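Dalura Chess Club is looking for a junior program coach and team captain

29 Nov 2024

If you love chess, like kids, and don't mind the occasional spilled juice box on a scoresheet, we would really like to hear from you. Our club has been growing faster than any of us planned for, and we have reached the point where we need one more steady, friendly person to help run the junior evenings and travel with our youth team when the league season is on.

A little about us first. Dalura meets in the upstairs hall on Zostolach Street, over the music store, and has done so for longer than most of our members have been playing. We have 145 members at the moment, and nearly half of them are under sixteen. Some come for one evening a week and a friendly game, some are chasing a title, and quite a few of the parents have started playing as well (a few of them have become rather good, which their children find very annoying). We enter four adult teams and two junior teams in the Vuvby League, and our first junior team finished second last season after losing the deciding match on the bottom board with both players down to their last seconds. They still talk about it. They would like to win it this time, and we would like that for them too, although we'd be just as happy if they all came home still wanting to play.

What you would be doing

You would lead two junior evenings a week during the school year, working with groups of up to 14 players. The younger group is mostly learning how the game fits together: basic mates, not leaving the queen hanging, shaking hands before and after. The older group is a good deal stronger, and wants proper work on endgames, calculation and opening choices that suit the way each of them plays. We have lesson notes going back years which you are welcome to use, change or put back in the cupboard.

You would also captain the first junior team. That means choosing the lineup, sending it in on time, getting everyone to away matches with help from the parents, and sitting with them afterward to look at the games. We care a lot about that last part. A twelve-year-old who has just blundered a rook in a winning position needs somebody kind sitting next to them, and only a bit later somebody with an engine.

Once a year, in September, we run the Hrytsenko Open, a weekend event with a junior section, and we'd ask you to help with that section. It's a long weekend with a lot of coffee in it, and it's most people's favorite thing on our schedule.

Who we are hoping to find

You don't have to be a titled player. Our last coach was rated 2156 when she started, and that was plenty for our strongest juniors, but we have also had wonderful coaches who were a good way below that. For this job we'd like you to be comfortable going over a game with a strong teenager without reaching for the computer every other move. Some teaching experience is important to us, though it doesn't need to be in chess. If you've coached swimming or taught piano, or run a scout troop through a wet summer, please tell us about it.

You will need to pass the usual background check for working with children, and we'll pay the fee and help with the forms. A driver's license is handy for away matches, but don't let the lack of one put you off.

Hours and pay

Pay is $30 an hour for junior evenings, with an hour's preparation paid for each session. Match days are paid at the same rate, travel included, and we cover mileage if you drive. The junior evenings run from five until seven.

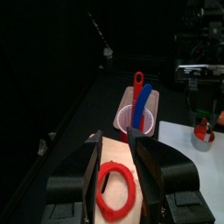 We know those hours don't suit everyone. If you could manage one evening and not two, or if you and a friend would like to split the job between you, please write to us anyway and say so. We've shared jobs out that way before and it worked very nicely, once we'd agreed on who was keeping the attendance sheet.

How to apply

Send a letter or an email to Rosalba Amato, our junior coordinator, telling her a bit about yourself, how you came to chess, and any teaching you've done. One page is fine and two is fine. Please include the name of one person who has seen you work with young people. If you have a game you're fond of, send that along too, win or lose, with a few notes written the way you would explain it to a ten-year-old. Rosalba reads every one of them and usually plays them through on the board in her kitchen.

We'll invite a few people to come and spend a junior evening with us, meet the players and give a short lesson on anything they like. You will be paid for that evening whether or not you get the job. If you'd like to look in before you apply, come up the stairs any club night, ask for Rosalba, and expect to be talked into a game.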